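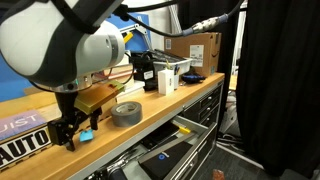

Figure 3. Wooden workbench with printed sign and card at the near left end, and a cardboard box.

4.2 Words left lying on work surfaces

We came to this part of the study expecting very little. Our main interest was in shop fronts and street signs, and work surfaces were added to the survey sheet late, at the suggestion of Nhung Đàm, who had noticed how much short text collects on benches, counters and desks. It became our favourite material! Once you start reading benches you find it hard to stop, and the notebooks from the Losari visits are far fuller than those from any other site.

Most of what we collected was very short. Single words in capitals were common, and so were sets of initials that a visitor could not be expected to work out. Figure 3 shows both kinds close together: a white sign with AUTO in large black letters, and above it a purple-pink card with UIST in white. Neither carries a verb, an arrow or a name. We class such items as "bare labels", following the scheme set out in Section 2, and they behave quite differently from the longer notices discussed by Kuipers, which tend to address the reader directly ("please return", "do not lift") and are nearly always fixed to a wall or door.

Bare labels, by contrast, move. At the Brurer joinery we returned on a Wednesday to find that a card reading GLUE had travelled from the end of one bench to the windowsill, where it now stood beside a kettle. The joiners were happy to talk about this. Two of them said the card still meant the glue bench, wherever it happened to be standing, and a third had stopped seeing it years ago. This is a lovely result for anyone who cares about how writing gets its meaning from place, and it sits awkwardly with the usual view that a sign out of position is a sign that has failed.

Letter size also deserves a word. We had assumed that large letters would go with distance, as they do on roads and platforms, and in the Flornivano market hall that was so. On benches the link was much weaker. People made large signs because the printer made it easy, or because a whole sheet was to hand, and then read them from an arm's length away. Colour followed no pattern that we could find, although several makers told us, with real warmth, why they had picked theirs.

Handwritten labels raise other questions, and we take them up in Section 4.3 together with the chalk marks from the January visits. Spelling was freer there, abbreviations were often private to one person, and corrections had been made on top of older corrections, some in a different hand.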